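What Is a Pattern?

Look at the socks you are wearing. If they have stripes, you are wearing a pattern. If they have dots, you are wearing a different one. Plain socks still have a pattern if you look very closely, because the yarn makes the same little loop over and over again.

A pattern is something that repeats in a way you can work out. Once you know the rule, you can say what comes next. Red, blue, red, blue, red... The next one is blue. You knew that before you read it.

Patterns can be made of colors, shapes, sounds, numbers or movements. The chorus of a song comes back after each verse. The days of the week go around and start again. This page is mostly about patterns you can see.

The part that repeats

Every repeating pattern has a smallest piece that gets used again and again. People who design wallpaper and cloth call this piece the repeat. In a checkerboard, the repeat is a small block of dark and light squares. In flowered wallpaper, it might be a whole bunch of roses as tall as you are.

You can find the repeat with your finger. Pick one spot on the pattern, such as the tip of a leaf. Slide your finger along until you reach the tip of the same leaf again. Everything between the two spots is one repeat in that direction.

Some wallpaper is hard to do this with. The designer may have hidden the repeat on purpose by making it very large, so that you have to walk along the wall before you meet the same leaf again.

Four ways to repeat

There are four simple things you can do with a shape to make a pattern out of it.

Slide it. Draw a fish. Move over and draw the same fish facing the same way. Keep going and you have a row of fish.

Flip it. Draw the fish, then draw it again as if it were looking in a mirror. Now you have two fish nose to nose.

Turn it. Keep one point still, like the middle of a clock, and spin the shape around that point. The petals of a daisy are arranged this way.

Slide and flip. Move the shape along and flip it as you go. Your own footprints in wet sand do this. Left, right, left, right, with each foot a mirror copy of the other, a little farther up the beach.

Designers mix these together. A quilt or a tiled floor often uses more than one.

Stripes and waves

Stripes are the simplest pattern there is. A stripe pattern only has two rules: how wide is each stripe, and how big is the gap?

If you bend a stripe gently one way and then the other, it becomes a wave. A wave has high points, called crests, and low points, called troughs. The distance from one crest to the next is the wavelength. The height of the crest above the middle line is the amplitude. You may hear those words again when you learn about sound and light.

When many wavy lines run side by side, the space between them changes how the pattern feels to look at. Lines packed tightly together look busy, and from far away they may blend into gray. Lines with more space between them look calmer, and it is easier to follow one of them from end to end. The direction matters too. Lines that run up and down draw your eyes up and down, and lines that run sideways draw them sideways. The black panels in the photo have tight white waves going up and down at the back and looser ones running across at the sides.

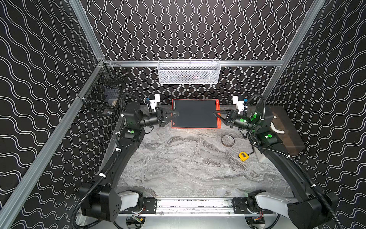

Rosario Marras wrote to ask why wavy stripes seem to wiggle when he stares at them, and whether there is something wrong with his eyes. He said it happens with his grandmother's curtains, and that it stops when he looks at the floor.

There is probably nothing wrong with your eyes, Rosario. Many people see it. Your eyes are never completely still, even when you try hard to stare at one place. They make tiny jumps and drifts all the time. Usually your brain ignores them. With strong black and white lines, each small movement puts a dark line where a light one was a moment before. Scientists think this is part of the reason the lines seem to shimmer. They are still studying exactly how it works.

Some people get a headache from strong stripes, and for a few people flashing lights or bold patterns can cause more serious trouble. If a pattern makes you feel bad, look away and tell an adult.

Patterns in nature

Wind blowing over dry sand makes ripples. The wind pushes the grains, and they hop and land, and small bumps form. Each bump shelters the sand just behind it, so more grains stop in some places than in others. After a while the beach or desert is covered with wavy lines. Moving water can do the same to the sand at the bottom of a shallow pond.

Bees build honeycomb out of wax cells with six sides. Six-sided shapes fit together with no gaps. Circles do not. Try it with coins on a table and you will see little spaces between them that you cannot get rid of.

A zebra's stripes are a pattern, but not a perfect one. Every zebra has its own stripes, a bit like your fingerprints. People have suggested several reasons for them. One idea that has been tested is that stripes make it harder for biting flies to land. In experiments, flies came close to striped coats but landed on them less often than on plain ones.

Tree rings are a pattern made by time. In places with a warm season and a cold season, a tree grows quickly for part of the year and slowly for the rest. The fast growth looks pale and the slow growth looks dark. One pale band and one dark band together make a year.

Not everything in nature has a pattern. The pebbles on a path are usually scattered with no rule that you could use to guess where the next one will be. We call that random.

Number patterns

Numbers can repeat a rule without repeating themselves. Look at these:

3, 6, 9, 12, 15

The rule is to add 3 each time. The numbers are all different, but the step between them is always the same. You can carry on for as long as you like, and if you are patient you will get to 3000, because 3000 can be divided by 3 with nothing left over.

Here is another:

2, 4, 8, 16, 32

This time the rule is to double. It starts slowly and then grows very fast.

The 9 times table has a pattern hidden inside it. Write down 9, 18, 27, 36, 45. Add the digits of each answer. 1 and 8 make 9. 2 and 7 make 9. 3 and 6 make 9. It works all the way up to 9 times 10, and then you can keep going and see what happens at 9 times 11.

When patterns meet

Hold two combs, one behind the other, up to a window. Look through both sets of teeth and turn one comb slightly. Wide dark bands appear that do not belong to either comb. Move one comb a tiny bit and the bands move a lot.

This is called a moiré pattern. You say it "mwah-RAY." It happens when one set of lines lies over another set that nearly matches but not quite. You can see it in folded net curtains, and when you drive past two fences that stand one behind the other. People on television sometimes avoid shirts with thin stripes, as the stripes and the tiny dots of the screen can make bands that flicker.

Make your own wave pattern

You will need:
A sheet of paper
A strip of thin cardboard as long as the paper
Scissors
A dark pencil or marker

Draw one wavy line along the strip of cardboard. Cut along it, so one edge of the strip is wavy. Ask for help if the cardboard is stiff.

Lay the strip near the top of the paper and trace the wavy edge. Slide the strip down by the width of your finger and trace again. Keep going to the bottom.

Now take a second sheet and slide the strip down only a little bit each time. Put the two sheets side by side on the wall and walk backward. See which one turns gray first.

If you want to try something harder, slide the strip a little to the right each time as well as down. The crests will lean over and the pattern will look as though it is traveling across the page.

Keerthana Namboodiri's class in Brasow made theirs with white chalk on black paper and found that the chalk smudged unless they started at the top and worked down.

Words to know

Amplitude: how high a wave rises above its middle line.
Crest: the highest part of a wave.
Moiré: bands that appear when one set of lines lies over another.
Random: having no rule that tells you what comes next.
Repeat: the smallest piece of a pattern that is used again and again.
Trough: the lowest part of a wave.
Wavelength: the distance from one crest to the next.

Page last checked May 10, 2021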